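Search this journal
Enter keywords, author or DOI
Advanced

Filed under: Home and Family Studies / Play and Material Culture / Open articles

4.2 Mixed containers and the life of the soft block

We turn now to the part of the material that surprised us most when we sat down with it, and which took up a good many evenings of talk between the two of us. When we planned the home visits, we had expected toys to be kept with toys and clothes with clothes, more or less, and we had drawn up our note sheets on that understanding. Families were kind enough to let us see how they really lived, and the note sheets had to be redrawn before the end of November. Of the 46 households that took part, only 12 kept a container that held playthings and nothing else. In the others, the toys shared their space with socks, caps, burp cloths, hair ties, a stray mitten or two, and whatever else had been swept up at the end of the day.

We came to call these mixed containers. The phrase is plain, but it spares us the word "mess," which parents used freely about their own homes and which we would like to keep out of our account of them. One mother in the Brikley group told Hala Obeidat that the bin by her couch was "where things wait," and we have found no better description. A thing in a mixed container has been picked up off the floor, so it is tidy in that sense, but it has not yet gone home. It may wait there an hour or a month.

Soft toy blocks turn up in these containers again and again. They are light, they are squeezable, and a toddler can get hold of one easily, so they travel from room to room far more than puzzles or books do. Their raised pictures and patterns also make them easy to find by touch. Kyrylo Ostapchuk noticed early on that parents would reach into a heap of fabric without looking and come up with a block, and several of them said they knew which one they had before they saw it. A face, an ear or a row of ridges is quite enough to go on.

Figure 3 shows two such blocks together with pieces of fabric. The raised cartoon cats on the red-orange block and the parallel ridges on the light orange one are typical of the difference we mean: the first offers a small story to the fingers, the second a plain, steady pattern.
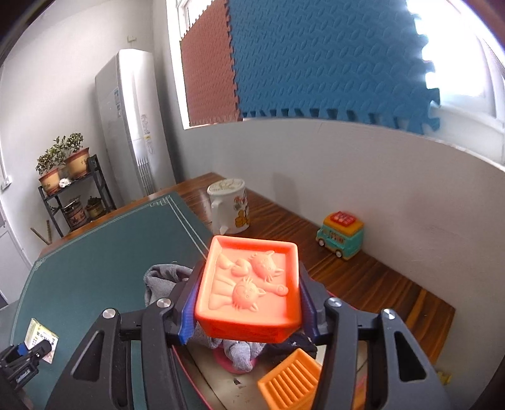

Figure 3. Two soft toy blocks at a mixed container, one with a relief of two cats held above it and one with raised ridges lying in it, with gray fabric and a dark folded item.

4.3 How families sort

When we asked parents to tidy a mixed container as they usually would, most of them began with the toys. This held true in the Odach visits and in the Sundaram visits alike, though the two groups differed in a great many other ways. The blocks and balls came out first and were set down close by, often on the nearest table, and the cloth was dealt with afterward. We had guessed it would go the other way around, with the larger pieces lifted off the top to clear a path. Parents explained it to us patiently. A toy is a finished decision, one father said – you know where it goes. A piece of knitting has to be unfolded, looked over, perhaps sniffed, and then either folded again or carried off to the wash.

Color played a smaller part than we had supposed. In the Skovon visits we had asked families to talk aloud while they sorted, and over those sessions we marked 738 separate remarks about objects. Remarks on color were common when a child was helping ("find me the orange one") and rare when an adult worked alone. Adults on their own spoke mostly of owners and places: whose it was, which drawer, which shelf, whether it still fit.

Children had their own ideas, naturally. Ten of them put at least one block back into the container after a parent had taken it out, and they did so with great seriousness. Two of the older ones tucked the block under a cloth and patted it down. We would be wary of reading too much into this, but it does suggest that for a small child the cloth and the block may belong together, the one being a bed or a hiding place for the other. If that is so, then separating them is a grown-up's sorting laid over a game already in progress – and a few of the parents, on hearing us say so, laughed and left the block where it was.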